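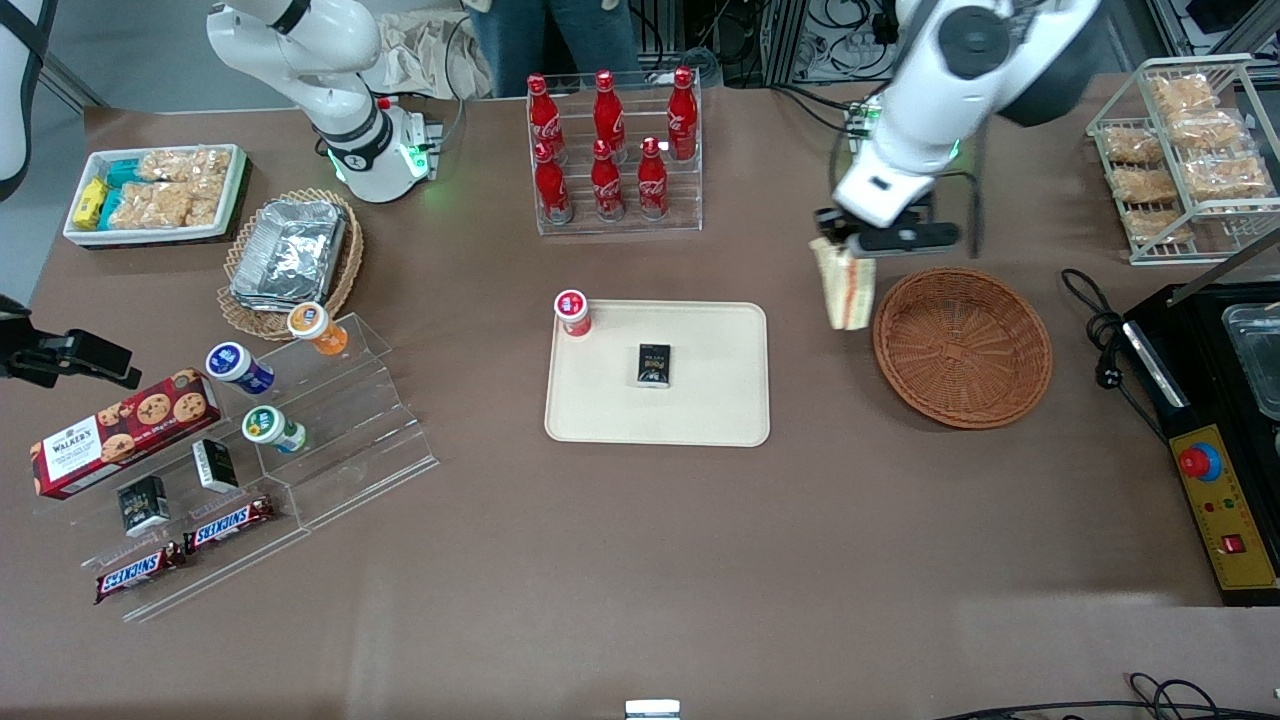 Photo: Vilmos Kiss

The snack table gets its own shelf

Put snacks out flat and people take whatever is closest. The crackers go, the thing at the back stays until Thursday, and somebody takes it home in a coat pocket. Stores worked this out long ago. They put things on steps. Offices, clubs and church halls are now doing the same with clear acrylic stands, the kind that used to be sold only to shops.

Drikstead, which supplies counter displays to bakeries and pharmacies, says that orders from places that sell nothing at all have been climbing. The company put a stepped stand in its general catalog last September, under "hospitality." It costs 40 dollars in the medium size. A bottle rack to go with it is 17.

The idea is simple. A row that is raised a few inches can be seen over the row in front. On a table with six bottles of Coca-Cola, three on the upper row of a rack and three on the lower, every label faces out and you can take one from the back without moving the others. Stand the same six on a tabletop and they will be in a clump by the middle of the afternoon.

Flat things do better in a tray. Wrapped bars, packets and bags of puffed rice crackers can all share one white rectangular tray if each kind keeps to its own part. Bars at one end, packets next, then the bags, which take up the most room and weigh the least. Bags on a stepped stand tend to slide, and one sliding bag usually takes a neighbor with it.

Baskets are the third piece. A shallow round wicker basket suits anything that is already in a container, such as a stack of foil-covered trays, and a second basket is useful for sandwiches. Cut them into triangles and set them in one at a time, starting against the rim. The side of the basket holds the first few up and those hold the rest. Sandwiches dropped in together come apart, and the filling goes into the weave, where it is hard to get out. Line the basket with a napkin or parchment paper if the bread is unwrapped.

What goes on which step

Most people load a stand from the top down and run out of good ideas at the bottom. Start with the largest item instead. A box of shortbread belongs on the lowest and widest tier, where there is room for it to lie without hanging over. Chocolate bars are narrow, so they can go end to end on the top step. Small packets and thin boxes fill in between. A thin box can stand on its edge, and a little packet can lean against the acrylic.

Bright packaging helps. A red tartan box of Walkers Chocolate Chip Shortbread shows up from across a room. Small black packages don't, and they get lost quickly if they are set behind something taller. Give them a spot at the front of a step.

Check which way the lettering faces before you walk away. The person loading the stand is often on the other side of it from the people who will be eating, and half the labels end up upside down to somebody. If the table can be reached from all sides, it doesn't matter much. If it stands against a wall, it does.
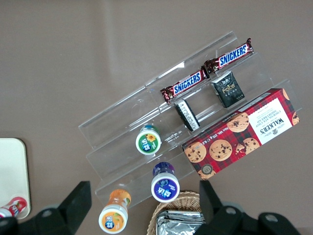

Choosing a stand

Clear acrylic is the usual choice because the food stays visible through it. It also shows everything else. Fingerprints come off with a soft cloth and a drop of dish soap in warm water. Don't use window cleaner with ammonia, which can cloud the plastic, and don't use paper towels, which leave fine scratches. Keep stands out of the dishwasher.

Buser makes a stand that folds flat for storage. It is handy if the table is used for other things, though the hinges collect crumbs. The Quan is molded in one piece and has a small lip at the front of each step. The lip is good for bars and bad for boxes, which rock on it. Jorkitz sells single steps that can be bought one at a time and pushed together, at 7 dollars each. They drift apart on a smooth table unless you put a rubber pad under each end.

Measure before ordering. A stand that looks modest in a catalog can take up half a folding table, and you still need a place for the tray, the baskets and the bottles. Leave some bare table at the front as well. People need somewhere to put down a cup while they decide.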